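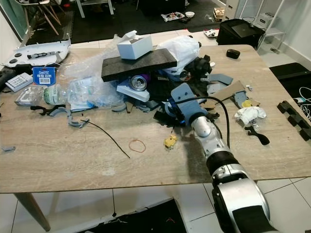

Workshop > Bench Care > Clearing a Heaped Table

How to Clear a Table That Has Turned Into One Big Pile
Last updated in May
8 comments - 1,594 shares

When parts, packaging and trash have all ended up in the middle of the table, sort by type and leave the decisions for later. Allow an hour. You need three bins and a marker.

1. Start at the top. Lift off any open cardboard box and whatever it is sitting on, such as a foam block. Look inside the box before you flatten it.

2. Pull the drink containers. Cans and bottles lying on their sides may still have something in them, so carry them upright to the sink.

3. Gather the wrap and bags. Feel through crumpled plastic wrap for small parts. Keep printed bags and barcode labels until you know what they came with.

4. Bin the printed plastic. Gray-blue brackets and clips all look alike in a heap. Put them in one bin and match them up later.

5. Set housings and anything with buttons on a separate shelf. Don't stack them.

6. Wipe down the bare table, then label the bins.

Karim Lahlou at the Sturkville shop keeps one bin marked "unknown" and empties it every May - whatever is still in there goes out.

700 shares on the previous version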